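Why Fast Things Look Smeared
Science Pages for Young Readers
By Ataberk Yaman
2023-11-13

Wave your hand quickly in front of your face. The fingers lose their edges and turn into a pale fan. Your hand has not changed shape. The change is in how the light from it is collected.

This page explains what blur is, where it comes from, and how it can be made larger or smaller.

Light has to be collected

You see an object when light leaves it and enters your eye. Some objects, such as lamps and the sun, make their own light. Most objects only bounce light that came from somewhere else.

At the back of the eye is a thin layer called the retina. It contains cells that respond to light. A cell does not respond in an instant and then stop. It gathers light for a short time, and the signal it sends depends on all the light it gathered in that time. If the light changes very quickly, the cell mixes the changes together.

A camera works in a similar way. Inside a digital camera is a flat chip called a sensor. The sensor is divided into tiny squares, and each square collects light while the picture is being taken. When the time is up, the camera measures how much light each square received. The length of that time is called the exposure time.

Think of a row of cups left out in the rain. If you bring the cups in after an hour, you can measure how much rain fell into each one. You cannot tell at which minute each drop landed. A sensor has the same limit.

How blur is made

Suppose a white ball rolls past a dark wall while the sensor is collecting light. At the start of the exposure, the ball's light falls on one group of squares. A moment later it falls on the next group. By the end, many squares have received some light from the ball and some from the wall. Each one records a mixture, so the ball becomes a streak. The middle of the streak may be bright. The ends are faint, as the ball spent only part of the time there.

The length of the streak can be worked out with one multiplication:

blur length = speed x exposure time

Take a ball that moves at 300 inches per second, which is a fair throw across a yard. With an exposure time of 1/60 of a second, the ball travels 300 divided by 60, or five inches, while the picture is taken. With an exposure time of 1/300 of a second, it travels one inch. The ball is moving just as fast in both cases.

Distance matters too. An airplane is much faster than a ball, yet a plane high in the sky often looks sharp in a picture. It is so far away that its image creeps across the sensor. A bicycle passing close to the camera is slower, but its image crosses the sensor quickly and smears more.

Direction also counts. An object coming straight toward the camera does not shift much from side to side. Its picture grows slightly, and there is less blur than if it crossed from left to right at the same speed.

Why not always use a short exposure?

A short exposure collects less light. Outdoors at noon there is plenty, and the picture comes out well. Indoors, or outside on a December afternoon, there may be too little, and the picture comes out dark or speckled. The specks are called noise.

There are ways to get around this:

Add more light, with a lamp or by moving closer to a window.
Use a wider opening in the lens, so that more light enters in the same time.
Ask the subject to hold still.

Old portraits needed exposures of many seconds or longer. People sat very still for them, sometimes with a support behind the head. Anyone who moved came out as a smudge.

Reading a blurred picture
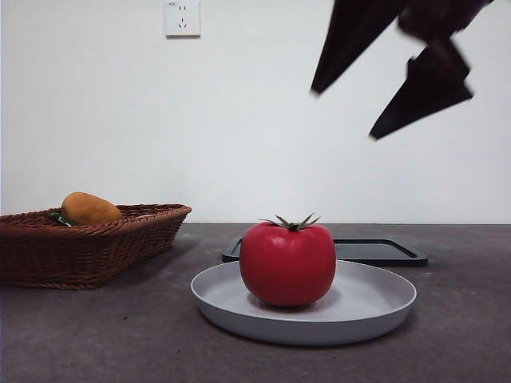
Blur holds information about movement. A sharp picture of a ball could show a ball flying or a ball resting on a shelf. A streak says that the ball was moving, and the line of the streak shows the path. It does not always say which way along that path the ball went. Edges are the best place to look. The dark gripper hanging above the tabletop has soft, slightly doubled edges, which come from its motion, although its two angular fingers can still be told apart by the white wall between them. With a much longer blur, the gap would have started to fill with gray.

Blur from the camera looks different from blur in the subject. If the camera shakes, nearly everything in the picture smears, including walls and furniture. If only the subject moves, the background stays sharp.

Try it

You will need a camera or phone with a setting for exposure time (often labeled "shutter"), a ball on a string, and a helper.

1. Rest the camera on a stack of books so that it cannot move.
2. Set the exposure time to 1/60 of a second.
3. Have the helper swing the ball gently from side to side. Take a picture when the ball is at the bottom of its swing.
4. Take another picture when the ball is at the end of its swing.
5. Change the exposure time to 1/300 of a second and repeat steps 3 and 4.

Compare the pictures. The ball moves fastest at the bottom and stops for a moment at each end — look for this in the length of the streaks.

Words used on this page

Exposure time: how long a sensor collects light for one picture.
Noise: unwanted specks in a picture.
Retina: the layer at the back of the eye that responds to light.
Sensor: the chip in a camera that collects light.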